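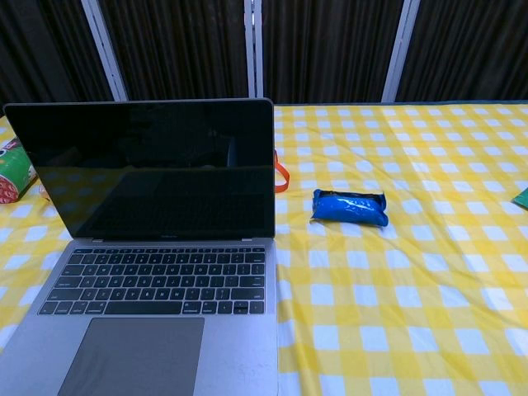 1/ Budget night at council, a thread for those of you who had better things to do on a Tuesday

Okay so I sat through the whole thing on the livestream, start to finish, with a pot of tea and the agenda papers. If you live in Rurkano or out along the Ayele Road side, some of this is going to land in your rates notice, so bear with me.

2/ The big item was the general rate. Staff put up two options, one with the library hours kept as they are and one with Saturday afternoons gone. Cr Gladys Apaza moved the first one straight off the bat, before anyone had finished shuffling their papers. Good on her.

3/ Then we got a very long debate on whether "current hours" means the hours on the sign or the hours the place is open in practice (it's been shutting early all winter, as anyone with kids will tell you!). They went with the sign. I'll be checking.

4/ Cr Eleri Samuel wanted the footpath money brought forward a year. Her argument was that 15 requests are sitting on the list for the Restus end of town and the oldest has been there since before she was elected. She read a few out. The one from the bloke with the mobility scooter was pretty hard to argue with.

5/ It lost by 2 votes. I was cranky about it, not going to lie. She did get them to agree to a written update at every ordinary meeting though, so at least the list will be out in the open where we can all have a squiz.

6/ Now, the Rudora Hall. Remember the petition? It had 2193 signatures when it was tabled, and the mayor read the number out twice because someone up the back couldn't hear. The sale is off the table for this financial year. Off the table doesn't mean dead, and the wording in the motion is "deferred pending a condition report".

7/ Who's doing the condition report, you ask? So did I. Page numbers in the attachment skip right over it. I've emailed the governance officer and will post whatever comes back.

8/ Small win for the sporting clubs: community grants are going up to a maximum of $1000 each, and you no longer need a matching contribution in cash. Labour counts. So all those hours your mum spends on the canteen roster are finally worth something on paper.

9/ Applications close Fri 26 July, and the form is on the council website under "Community", then "Funding", then scroll forever. It is NOT under "Grants". Don't ask me why.

10/ A few people have asked about the green bin charge. It didn't come up. It's in the fees and charges schedule, which went through in one block with no discussion, and I haven't read all of it yet. Give me the weekend.

11/ Public question time was short, two speakers, both on the roundabout. Same answer as last time: it's a state road, they've written a letter, they're waiting on a reply to the letter.

12/ Recording should be up soon if you want to watch it yourself. The hall debate comes after the supper break, so skip ahead if that's your thing. Replies are open, be nice to each other please, and if I've got a vote wrong tell me and I'll fix it.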